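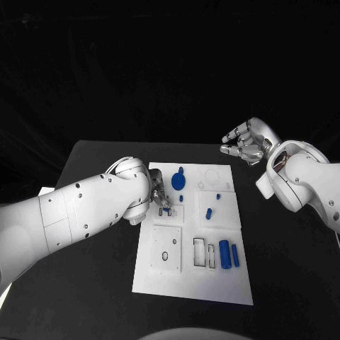 How Do You Teach a Robot to Put a Peg in a Hole?

Level: ages 9 to 12
Words to know: joint, teleoperation, demonstration, grasp

A peg goes in a hole. You learned to do this before you could talk, so it is hard to remember that you ever had to learn it. A robot has to learn it too, and one way to teach it is to show it.

Why not just write the instructions?

You can try. Suppose the instructions say: move the hand to the peg, close the fingers, lift, move to the hole, let go. That works if the peg is always in exactly the same spot. Now move the board a little, or turn it. The fingers close on air. To fix this you would have to write a rule for every place the peg could be and every way it could lean. The list of rules gets very long.

Showing is different. A person does the task through the robot, and a computer records what happens. Each recording is called a demonstration.

Two ways to show a robot

The first way is by hand. The teacher takes hold of the robot's arm and pushes it along the path it should follow. The motors are set so that the arm moves easily. Sensors in the joints measure every angle. (A joint is a place where the arm bends, like your elbow.) This is a good way to teach one arm a simple path. It is awkward with two arms and a lot of fingers, because the teacher has only two hands.

The second way is by remote control. The proper name is teleoperation. "Tele" means far, although the teacher may be sitting in the same room. The teacher might wear special gloves or hold a pair of controllers. When the teacher's hand moves, the robot's hand moves as well. There is a small delay, and teachers have to get used to it.

What goes into a recording?

Pictures from a camera, usually taken many times each second.
The angle of each joint at each moment.
The commands the teacher sent to the arms and fingers.

The computer stores these with the time next to each one. Later it can match what the camera saw with what the teacher chose to do.

Small parts are hard

Big boxes are forgiving. If your hand is off by the width of a pencil, you can still pick up a box. With a small peg, the same mistake means you miss it. Then the peg must be held upright, because a tilted peg jams against the rim of the hole. People feel this through their skin and correct it without thinking. Many robot hands feel very little, so the teacher has to watch closely and go slowly.

In a task with two arms, one hand often waits while the other works. The robot has to learn the waiting too - an arm in the wrong place blocks the camera or bumps the other arm.

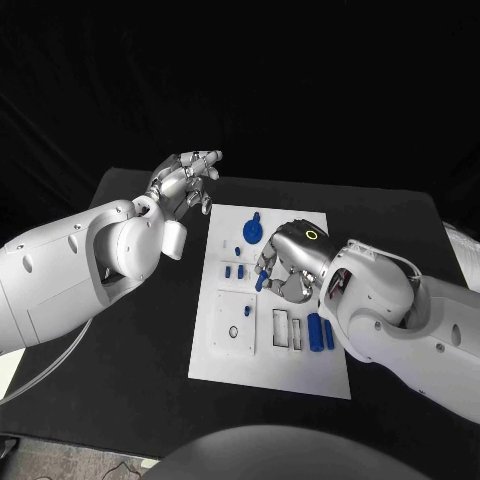
Majdi Akl wrote to us that his slowest demonstrations are his most useful ones, and that when he hurries, the robot learns to hurry and drops things.

How many demonstrations are enough?

It depends on the task. For one easy movement, 5 might do as a first test. For a board with different shapes on it, a team may record 1000. The teacher should change things between recordings: slide the board, swap the order, start with the arms somewhere else. If every recording is the same, the robot learns only that one case.

Try it at home

You need 2 people, a cup, a pencil and a scarf. One person is the robot and wears the scarf over their eyes. The other is the teacher and may not speak. Sit at a table. The teacher guides the robot's wrist until the pencil is in the cup. Do this a few times, then let the robot try alone. Now move the cup and try again. What would the robot need to know that it does not know yet?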